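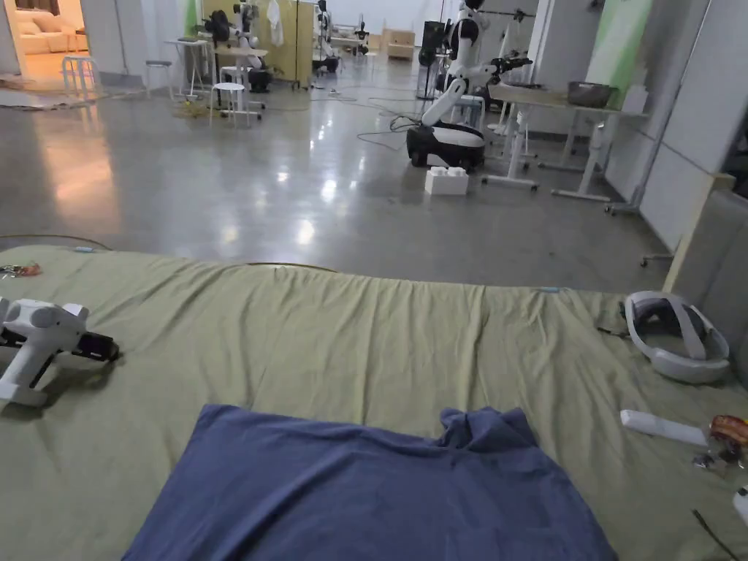 I moved from line maintenance at Lambrakis to the folding project at Rillis in July, and most of what I was told about the job was wrong. The usual account is that the robot replaces the folder. At present the folder has a new job, with a shift sheet and a quota.

The quota is 393 accepted episodes per person per week. An episode is one garment, start to finish, done with hand grippers in place of fingers. Rejected episodes do not count, and the reject rate for a new starter is high -- 20 percent in my first week, mostly dropped corners and hems picked up with two layers when the task called for one. 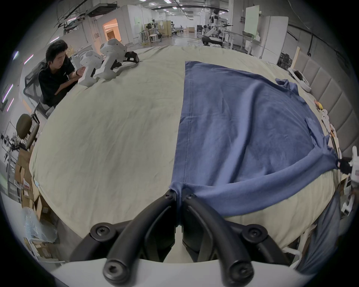 T-shirt task, lower edge gripped.

Fotini Sfakianakis folded by hand at the Dostico laundry for nine years before she came here. Her speed did not transfer. A hand feels the layers of a hem slide apart; a two-finger jaw gives back very little, so she had to relearn the approach angle by eye. Her knowledge of which fold to make first did transfer, and the task sheets now follow her order. She is paid on the same grade as the rest of us. I think that is a mistake and have said so to Sotiris Kouris, who sets the grades.
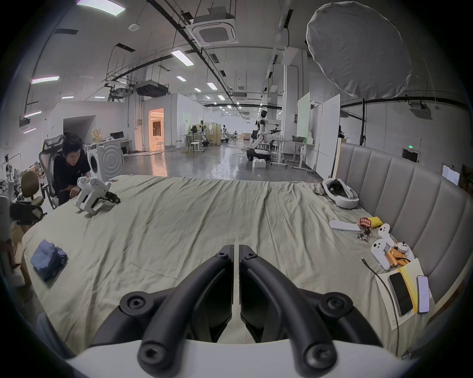 Posture is the complaint I hear most. Folding at the laundry was done standing. A good share of our time is spent sitting, and an office chair pulled up to a wide surface means leaning forward over the edge to reach the cloth. My shoulders notice by the second hour. We have asked for a height-adjustable table and a fixed break after every 20 episodes.

The open question is what happens at 1,000 hours of accepted data, when the Nilton contract is reviewed. Sotiris expects the work to shift to checking and correcting robot runs, with fewer people per shift. He has not given a number.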